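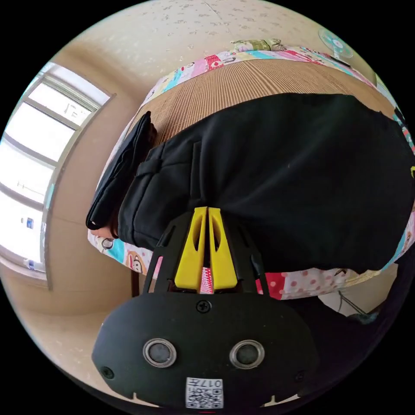 Figure 6.1. Two-finger gripper at a bed, fingertips against black fabric.

Chapter 6. Working Rules for Soft Goods

Rules for rigid parts assume that a part keeps its shape between approach and release. Cloth does not meet this assumption. A garment has no fixed grasp point, its outline changes under light contact, and one layer may hide another. This chapter sets out the practice used in the rest of Part Two for handling clothing and bedding in furnished rooms.

Three terms are used throughout. A contact is any touch between fingertip and cloth. A grasp is a contact closed from both sides. A task is the full sequence from first contact to final release, including failed grasps. 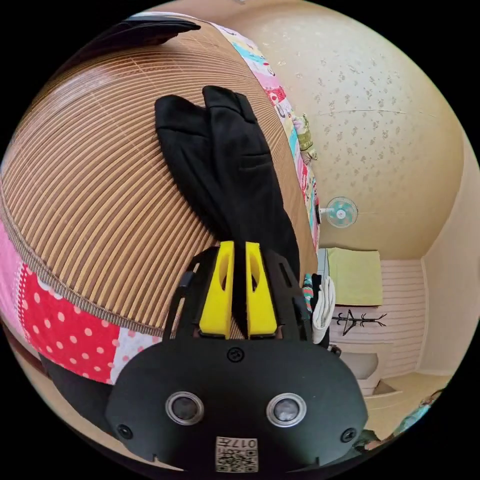 By the Drundivville Course Group
Reading level: second year

The rules were first written for the Clastton exercises, a set of 759 recorded tasks. Of these, 216 were set aside on review. The most common fault was an incomplete record: the operator had begun before the label on the tool was entered in the log. Rule 6.1 therefore requires the tool label to be logged before the first contact.

Rule 6.2 covers the work surface. Woven mats, quilts and loose covers shall be listed separately from the garment being handled. A fingertip that catches the surface under the garment is recorded as a surface contact, even if the grasp succeeds.

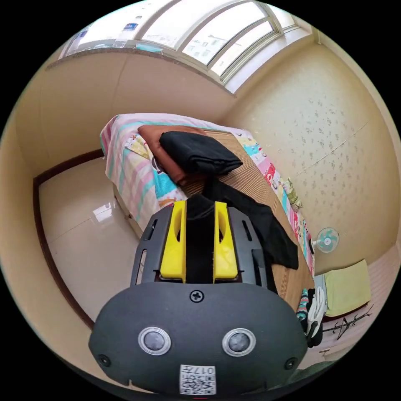

Does a failed grasp have to be recorded?
Every failed grasp is recorded, with the same fields as a successful one. Leaving it out makes the success rate of the task look higher than it was.

Rule 6.3 deals with lifting. The garment is raised by an edge or a single fold where one can be reached. If a second item moves with it, the operator stops, lowers the load and opens the fingers.
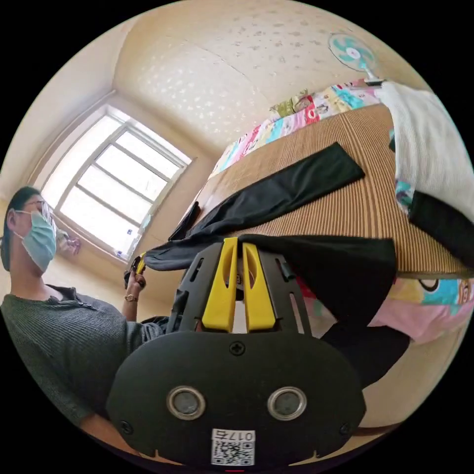 Rule 6.4 applies when two people share the work area. One of them is named as operator in the log, and only the operator may call the end of a task. The Rolland worksheets at the end of the chapter use a shortened form of this log; the full Cimau form is given in Appendix B.

6.1 Logging the tool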